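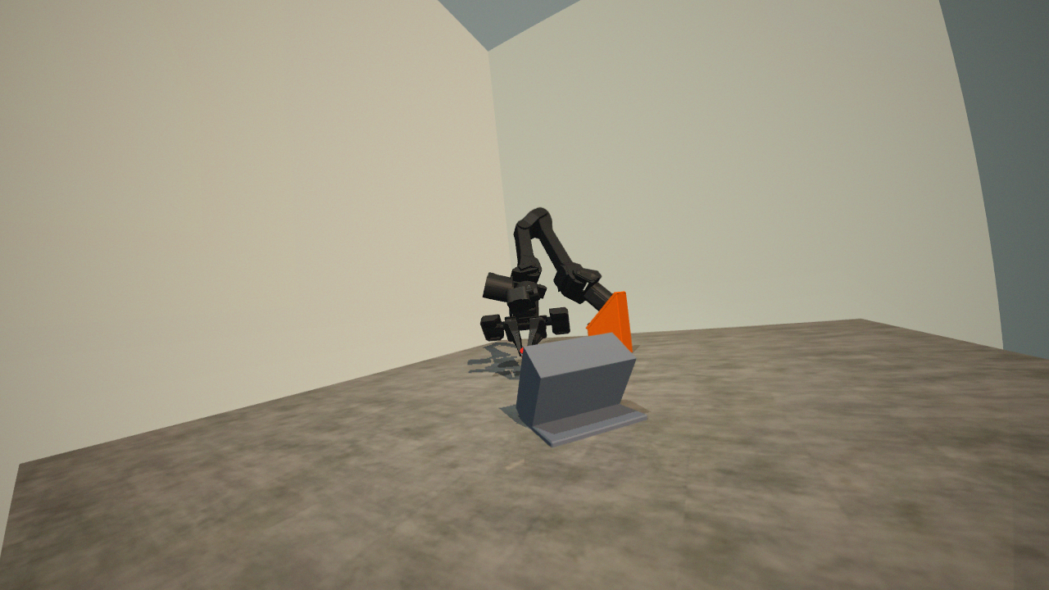 Product Review: Meltau Interior Wall Paint, Matte Finish

The Jenell housing office maintains 200 rental units and repaints a portion of them each year between tenancies. The maintenance department was asked in February to review the paints in regular use and to recommend a standard product for bedrooms, hallways and living rooms. This review covers the Meltau matte wall paint in two of its pale shades, Oat and Light Sage. The Stelau eggshell paint, our previous standard, was used for comparison.

Application

Meltau is supplied ready to use and should be stirred for several minutes before pouring. It is thicker than Stelau and does not drip much from the roller. Our painters found that a medium-nap roller gave the most even result. Short-nap rollers left visible lines, particularly in Oat. Cutting in at corners was easy, although the paint begins to set quickly and a wet edge must be kept.

Two coats were enough over white or cream walls. Dark walls needed a primer and two coats, and in one hallway a third coat was applied above the baseboard. The label allows recoating after two hours. In unheated units we waited four.

Appearance

The finish is flat and hides small repairs well. Both shades look warmer under lamps than they do by daylight, and Light Sage can pass for gray in rooms that face north. Tenants who are offered a choice should be shown a painted board, as the printed color card is a poor guide.

Durability

This is the weaker side of the product. Light marks can be removed with a damp cloth, but repeated rubbing leaves a shiny patch. Stelau performed better in this respect and remains our choice for kitchens and stairwells. Touch-ups with Meltau blend in well – provided the same batch is used – and this saves labor when a tenant moves out after a short stay.

Cost

The trial order came to 1,368 dollars, including primer. The same quantity of Stelau, with primer, was quoted at 2,075 dollars by our supplier, Ekinci. Delivery was prompt, but two cans arrived with dented lids and had to be exchanged.

Recommendation

Meltau matte is approved for bedrooms, living rooms and low-traffic hallways. It is not approved for kitchens, bathrooms or shared entrances. Batch numbers must be written on the unit record at the time of painting. Questions about existing stock should be sent to Kálmán Fekete in the maintenance department.

Reviewed by Ferenc Illés, 25 Nov 2022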